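So, kurzer Thread zum offenen Brief aus dem Stadtrat Stultaven, weil mich seit gestern Leute anschreiben und ich nicht jedem einzeln antworten kann.

1/ Worum gehts: 16 Ratsmitglieder haben einen Brief ans Verkehrsministerium unterschrieben. Sie wollen, dass das Land die Zusage für die Bahnstrecke nach Cluseck zurückzieht. Die eigene Stadt verhandelt aber noch. Seit September.

2/ Der Rat hat das Verhandlungsmandat selber beschlossen. Mit Mehrheit. Ein Teil der Unterzeichner hat damals dafür gestimmt, steht im Protokoll, kann man nachlesen.

3/ Und jetzt schreiben dieselben Leute am Rathaus vorbei ans Land. Darf man das? Ja. Ein Ratsmitglied darf Briefe schreiben an wen es will. Auf dem Briefkopf steht aber "Rat der Stadt Stultaven", und das ist schon ein anderes Ding. Der Rat hat nämlich gar nichts beschlossen.

4/ Zum Inhalt. Eine Seite. Zwei Absätze über Kosten, einer über Lärm, einer der droht: nach der nächsten Wahl könne man "jede Vereinbarung neu bewerten". Gemeint ist Cluseck. Die sollen das lesen und kalte Füße kriegen.

5/ Cluseck hat es gelesen. Antwort kam noch am selben Abend, drei Sätze, sehr höflich. Man verhandle mit der Stadt und nicht mit Fraktionen. Autsch.

6/ Die Kostenzahl im Brief: 584 Euro pro Haushalt. Hab ich gesucht. Steht in keiner Vorlage. Kommt aus einem Papier von Stimwood, das ist das Beratungsbüro, das schon das Parkhausgutachten gemacht hat. Das Papier ist nicht öffentlich, ich hab nur die Zusammenfassung – und da steht die Zahl für den Fall, dass das Land gar nichts zahlt. Das Land zahlt aber. Darum gings ja bei der Zusage.

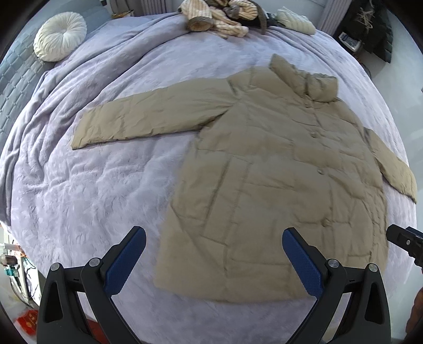

Zuletzt geändert: 28. September

7/ Nachtrag weil gefragt wurde: nein, ich hab das Stimwood-Papier nicht komplett. Wer es hat, DMs sind offen.

8/ Lokalpresse heute: Titelseite, alle Unterzeichner mit Foto, darunter ein einziges Wort: "Querschläger". Kann man machen. Find ich trotzdem etwas billig, über die Zahlen steht im ganzen Artikel nämlich kein Satz.

9/ Fraktionsspitze sagt dazu, der Brief sei "ein Gesprächsangebot". Gesprächsangebote schickt man normalerweise an die, mit denen man sprechen will. Die Stadtspitze hat ihn aus der Zeitung.

10/ Die Gegenpetition von der Initiative Tapia steht bei 3798 Unterschriften, Stand heute mittag. Vorsicht damit: online, ohne Wohnortprüfung. Im Formular kann man jede Postleitzahl eintragen, habs probiert (und wieder gelöscht). Als Stimmungsbild ok, mehr nicht.

11/ Auch die 95 Prozent Zustimmung, die gerade überall geteilt werden, bitte lassen. Das war eine Umfrage unter Vereinsmitgliedern von Tapia. Dass die die Bahn wollen ist jetzt keine Sensaton.

12/ Wie gehts weiter: Hauptausschuss, öffentlicher Teil, der Brief steht als letzter Punkt auf der Tagesordnung. Antrag liegt vor, dass der Briefkopf künftig nur noch nach Beschluss benutzt werden darf. Zwei Unterzeichner sollen schon überlegen zurückzuziehen, sag ich mal mit Vorsicht, hab ich nur aus einer Quelle.

13/ Bin in der Sitzung und schreib hier mit, solange der Akku hält. Korrektur zu 4: es sind drei Absätze über Kosten, nicht zwei. Sorry.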